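24/08/2023 — hand grippers, second comparison

Today I compared the two finger sets for the hand grippers, the Pondent tips and the older Bangera tips. The task is the same as in the Cernville tests: take the cloths out of the basket and put them back.

Pondent tips close more softly and they lose thin cloth when I lift fast. Bangera tips hold better, but the spring is stiff and my thumb was tired after 21 runs. I changed the closing threshold from 393 to a lower value and then back again, it made no difference for me.

Left unit dropped its connection 4 times. I suspect the cable and not the Kurkov board, the right unit on the same board had no drops. The log has 1292 lines of warnings, I read only the beginning.

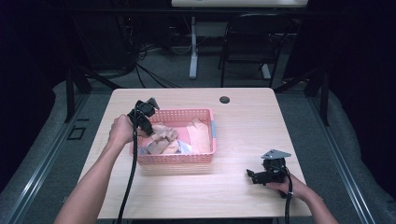
Left gripper raised by the basket, right one on its side near the table.

To do: swap the two cables and repeat with the left unit. Mark the tip sets with paint, they look too similar in the drawer. In September we need to decide which set to order — for now I would take Bangera with a weaker spring.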